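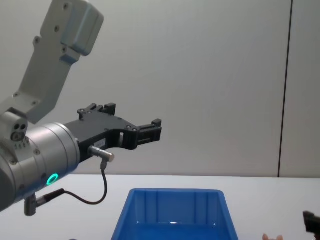

Notebook, August 13, 2023. Budget lines for the two-arm cell, first pass. Joonas wants a list he can take to Nimville before the site there closes its books, so this is mainly what we'd buy again, what we'd buy differently and what we forgot. Starting with cables. On the left arm the gripper lead comes off the angled connector, drops in a loose loop and goes back to the plug under the wrist, and at the moment that loop hangs free over the table right next to the blue bin. I'd like it in a short sleeve, or clipped along the wrist. Clips are cheap. Spare leads aren't, and we have none on the shelf. Put down 2 spares, same length as fitted, plus a bag of clips from whoever has them.

Price for the leads: Cetari quoted in July and the quote has probably lapsed. Régis to ring them. If they've gone up, try Jundumach, who were slower last time but did send the right connector.

Grippers next. We keep going round on whether to order a third gripper as a spare or a full set of fingers and pads. My view is fingers and pads. The body has given no trouble on either side. What we do keep doing is changing our minds about what the fingers should look like, and for that we need blanks to cut, not another gripper in a box. Joonas disagrees. He says if a body fails in the middle of a run we lose the whole week waiting, and that's fair, but a whole gripper would eat most of what's left after the table. Leave both lines in and let him cut one.

Finger blanks: ask Zieliński for a batch of 9. They'll want a drawing. I have one, but it's missing the hole spacing for the linkage end. Measure tomorrow with the gripper off, not by reaching round it as I did last time.
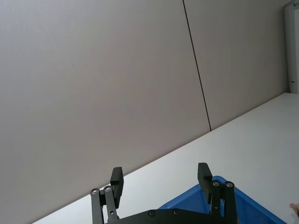
The work surface is the other large item and the one I'd most like to settle. We've been planning as if we'd need a bigger table, and I'm no longer sure. With the gripper turned to look along the top towards the wall, the bin is off beyond the right finger and the rest of what you can see of the table is bare, right up to where it meets the panels. That's a fair amount of white top we're paying to keep lit and wiped. If we turned the bin and moved the fixture points in, the present table might do for the second task as well. Tape it out before asking for money.

If we do end up replacing it, things to specify:

matt top, light colour as now
inserts for clamping along the front edge
levelling feet that lock
delivered in one piece if it will go through the door, otherwise ask for the joint to be away from the bin area

Régis also asked about the wall panels. He'd like a plain backdrop with no join in it, as the dark seam turns up in a lot of our footage. I don't think it matters for what we do. Not putting it on the list unless he can show me a run where it made a difference.

Bins. The blue ones are fine and I'd stay with them. The only complaint is glare on the inside, which we could take down with a bit of fine abrasive paper for nothing. Ask for 5 more of the same so that we aren't hunting for a match when one cracks. Same colour, same rim, please, and no "equivalent" from the catalogue. The rim height is in the approach settings for both arms and I don't want to redo them.

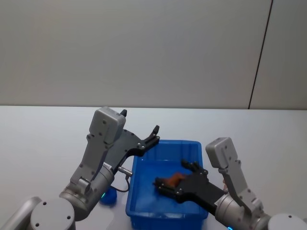 Small objects for the pick tests are down as consumables. At present they come out of whatever drawer is nearest, and the odd shapes have been the more useful ones, so I'd like a proper mixed box and a lid for it. Allow 200 for the box and its contents. Joonas thinks that's too much. It covers replacements as well, and we do squash things.

Time on the two arms: the service visit isn't in this year's figures at all. Both were put under one agreement when we bought them and I can't find the paper. Régis thinks it's in the Jundumach folder. If it has run out, that goes at the top of the list above everything here, and the table can wait.

To do:

ring Cetari about the leads (Régis)
find the service agreement (Régis)
hole spacing, then drawing to Zieliński (me)
tape out bin positions on the present table (me and Joonas)
ask Nimville whether freight comes out of our line or theirs

Last one matters more than it looks. Freight on the old table was charged to us and we only found out when the year was nearly done.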